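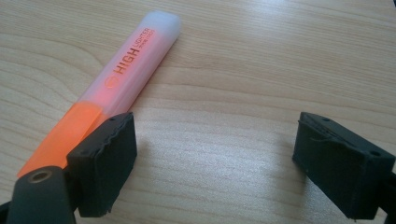
The Siriwan project was set up to collect hand-guided grasping demonstrations of ordinary desk supplies and to use them in training a small arm at the Hosia Robotics Club. The work was carried out by second-year students during the spring term. Pens and markers were chosen as the first group of objects. The orange-capped highlighter proved a useful test piece: the cap is bright enough to stand out on a light wooden table, while the frosted barrel lets the pink ink core show through and gives the vision software two very different surfaces on one object. Objects were laid at a slant to the fingers as well as square to them.

Method

Each student recorded 8 demonstrations per object with the hand-held gripper. A demonstration began with the fingers open above the table and ended when the object had been placed in the tray. The full set came to 96 recordings. Recordings in which the object left the camera view were marked and kept in a separate folder – they were not used in training.

Results

The arm was given 20 trials with the trained model at the end of term. Most failed trials involved approaches made too close to the cap end. The clear end of the barrel also caused difficulty, as the model tended to place the end of the pen where the ink stopped. Changing the desk lamp position helped in part, although glare on the tabletop remained a problem.

Recommendations

The team recommends that two lighting setups be used from the first session, and that finger pads be checked for wear before each recording period. Work will resume in September with scissors and glue sticks.

Print this page | E-mail this page

Related items
Unel Workshop: Safety Rules for Students
Sornivik Challenge: Entry Requirements
Hosia Robotics Club: Spring Term Summary

Comments (2)

Did you try a darker table? We had the same glare last year and a matte mat fixed most of it.

Good report. Please post the tray dimensions if you have them.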